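## Chapter 7: Installing the Processor

The processor is the part of a desktop computer that is most easily damaged by careful people in a hurry. In the Hivton repair course, students reach this chapter after they have opened a case, traced its cables, and learned to work safely while grounded. The work described in the next 25 pages takes only a few minutes at the bench, but it depends on all of those earlier skills.

A socket of the kind used throughout this unit has a metal load plate that holds the chip in place and a wire lever that locks the plate down. Both must be fully open before the processor is brought near the board. 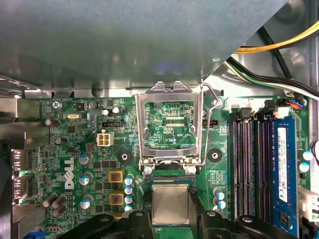 The processor is held by its edges and lowered straight down. It is never slid, tilted, or pressed into position. If it does not sit level, it should be lifted out and its alignment marks checked again — force is not a remedy at any stage of this procedure.

Section 7.1 reviews the names of the socket parts. Section 7.2, prepared by Piret Kairys, covers alignment and the closing of the lever. Thermal paste and cooler mounting are left to Chapter 8. Students should read the safety notes in Appendix B before beginning Exercise 7-A.

**Key terms:** socket, load plate, retention lever, heat spreader, substrate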